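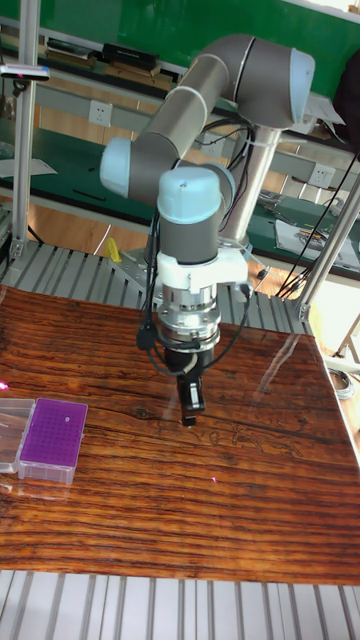
Gloss varnished wooden top as a bench surface – keep, cover or replace?

Posted by Kha Hứa in Workshops and Small Labs

We have a dark reddish-brown wooden top on an aluminium profile frame and use it as a general bench. It has a high-gloss finish, heavy grain and a few knots. Pipette tip boxes live along the left side. Most of what gets spilled is water and buffer, with 70% ethanol used for wiping down.

Two problems. The first is glare: with the ceiling lights on, the right side is hard to look at by late afternoon. The second is that I have read conflicting things about ethanol and varnish. I don't know what the coating is. The top was bought second-hand in Ridport and came with no paperwork. It measures 35 mm at the edge and is too heavy for one person to lift.

Can I keep it as it is, or should I sand it back to something matt? I would prefer not to replace it.

3 replies

Reinhold Meinecke

Find out what the finish is before doing anything else. Choose a spot on the underside, if that was coated as well, or a back corner. Put a few drops of ethanol on a cotton bud, hold it against the surface for a minute and rub.

If the surface turns tacky and colour or film comes away on the bud, it is probably shellac, and it will not survive regular wiping with 70% ethanol. If nothing happens, try acetone on a fresh spot. Lacquer softens quickly. A two-part polyurethane or epoxy will generally resist short contact with either, although acetone left standing can still dull it. Ventilate, wear gloves and keep both solvents away from anything that sparks.

If it is two-part, keep it. You can take the gloss down without stripping. Wash with mild detergent, dry, then rub along the grain with a fine grey abrasive pad and a little water. Work in long straight strokes over the full length. Short strokes leave patches that show under ceiling lights – more so on a dark top. Stop at satin. A fully matt surface holds dirt and is harder to wipe clean.

Check the knots with a fingernail. If there is an edge or a pit, liquid will get in there whatever the coating. Fill with clear epoxy and level it before you rub down the rest.

Also check how the top is fixed to the profiles. Solid wood moves across the grain with the seasons, and a top bolted hard at every point can split or cup. Slotted holes or brackets with some play are what you want. Ours in Stutbridge was bolted tight and opened a crack in August.

Grímur Frandsen

just put a mat on it. silicone bench mat, cut to size, done. no glare and you can wash it in the sink

Vinh Tăng

A mat works, with one reservation. Liquid creeps under the edge and sits there, and on a softer varnish it leaves a white bloom. Lift the mat at the end of the day and wipe underneath. I would use one only where you pipette and leave the rest of the top bare.

On the glare, try moving the light before touching the wood. Gloss reflects at the same angle the light arrives, so shifting a fitting or adding a diffuser may clear the side you look at. It costs less than a day of rubbing down and you can reverse it.

I disagree with Reinhold about acetone on a top you want to keep. The ethanol test answers the question you asked.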